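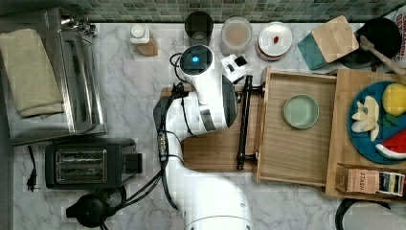
Selard's planning group at Cheetham spent most of our March visit on the motion server, Ultano, which had moved to a new collision checker two releases earlier. Poul Hafþórsson ran it on the kitchen bench. Grasp candidates come from the camera module at the wrist and are filtered before any trajectory is computed. The raised sides of the wooden trays are modelled as thin boxes, and the lemon and banana pieces on the blue plate as a single convex hull, so picks from the middle of the pile are rejected early. Median planning time was given as 44 ms over 1,631 logged queries.

Meinir Skyrme then showed the replay tool, Clodov. It steps through the joint log at 15 Hz and marks each replan with its cause. Timestamps from the gripper driver still drift. A fix is in review.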